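Pelbridge Play Space Forum > Pretend Play > Kitchens and Shops

Topic: Setting out a play kitchen on a plain white table

killirar_mum
Posted Wednesday, January 5, 2022

We are redoing the pretend kitchen at our playgroup and have given up on the wooden hutch. Too tall, and the little ones pulled at the doors. I want to use a plain white table and lay the dishes and food out flat so kids can reach everything from any side. My question is how much to put out. I have been keeping the middle clear and the dishes toward the edges.

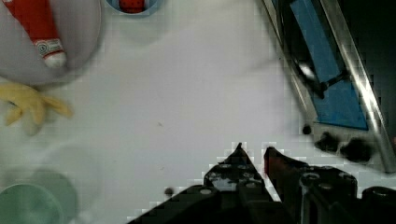

Plate with the red bottle on it, middle left open.

The other leader thinks it looks unfinished and wants it filled up. What do the rest of you do?

pugh_street
Reply

Clear middle, I'm with you. Ours was covered in stuff for a whole term and all that happened was it got swept onto the floor. Kids need somewhere to put a plate down. We have 87 pieces of play food in a tub and most of it stays in the tub.

DustyApron
Reply

I don't agree. If there's only a bit of fruit and a bottle of sauce they lose interest and wander off to the trucks. Put out more food and let them sort it. The sweeping onto the floor is a supervision problem.

killirar_mum
Reply

Fair enough, but I'm at one end of a hall with 6 kids and I can't be picking up peas all morning. I would sooner have a few bigger things, like the colander and plates and some fruit.

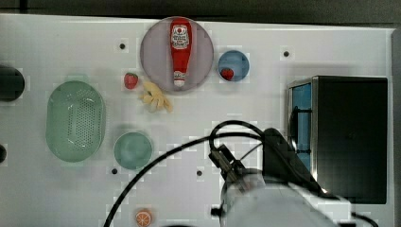
The sauce gets used more than anything else in the kitchen. They put it on everything, fruit included. I would buy a second bottle if I could find one the same size, as there is usually a fight over it.

ukby_lane
Reply

We do something in between. I help at the Ukby centre and this is how we set up, for what it's worth. I've borrowed killirar_mum's layout as the starting point.

1. Dishes first. Plate near the back, small bowl beside it, pot and cup closer to the kids.

2. One bit of food in a dish and the rest on the bare table. If all the food is already plated there is nothing left for them to do. A strawberry in the bowl and another one out on the table is plenty to start them off.
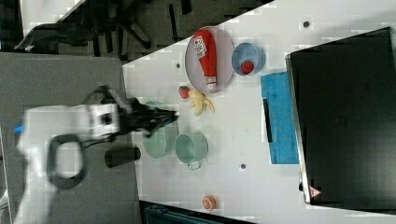 3. Swap one thing each week. Put the bananas away and bring out the bread, that sort of thing. Don't change the lot at once.

4. Wash everything at the end of the month. Warm water and dish soap. Dry the colander properly or it drips on the shelf.

DustyApron
Reply

Point 2 is good, I'll give you that. I still say there should be more food. And what about something to cook on? A colander and a plate isn't a kitchen.

killirar_mum
Reply

There's a toaster oven at the side, and a black pan with a green spatula at the other end. I tried to keep the cooking things to the outside and the food between them.

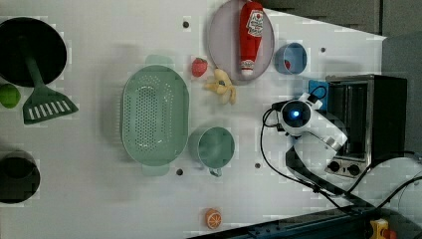 I might move the pan closer to the oven so the cooking is all in one spot. It's a big pan, though, and the blade of the spatula sticks in the way wherever I put it. The green mug can stay near the colander. The same colour together looks neat and the kids put them back without being told.

pugh_street
Reply

Leave the pan where it is. If you put it next to the oven you'll have all of them standing in the one corner. We had that problem.

DustyApron
Reply

Agree with pugh_street on that one. Spread the cooking out.

ukby_lane
Reply

Same here. What height is the table? Ours is too high for the under twos and we ended up using a mat on the floor for them.

killirar_mum
Reply

I'll have to measure it on Friday. Pan stays put, then. I'll add the bread and leave the rest in the tub for now.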